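Unit 9: Wooden handles, grain and fixing
Course notes, Teuber Workshop Skills, Part 2

These notes go with the bench session and replace the June handout. Read them before starting the Clunis worksheet.

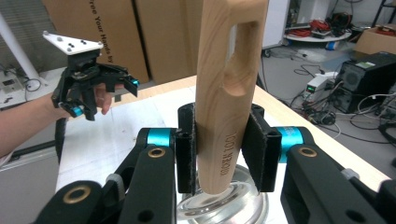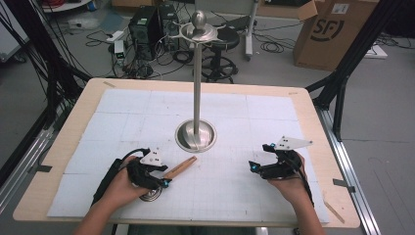 A handle fails first where the grain runs out through its side. When choosing a blank, follow the growth rings along the length and reject any piece in which they leave the edge before the lower third. On pale timber the rings are easy to trace, as on the light handle with the oval slot. A slot removes material from the middle of the section and leaves two narrow walls, so each wall must be checked separately. The same applies to a thumb recess, which should be shallow and should not meet the slot. Lettering cut along one face is harmless if it stays clear of the edges.

Fixing. Dry fit before any glue is opened. The joint should close by hand pressure. If a mallet is needed, take the tenon down and try again. Hivier paste is used for the softwood samples only.

Layout. Work over a ruled mat where one is available. Set the long axis of the stick against a grid line and look along it from one end; a bow shows as a gap on one side. Turn it a quarter and repeat.

Sanding. Finish along the grain. Rounded ends are done last, by hand.

Exercise 2. Draw a handle with one slot, at full size, and mark the grain direction on both faces. State the thickness of each wall. Sheets go in the Tonel tray, room 14.

Next unit: oils and waxes.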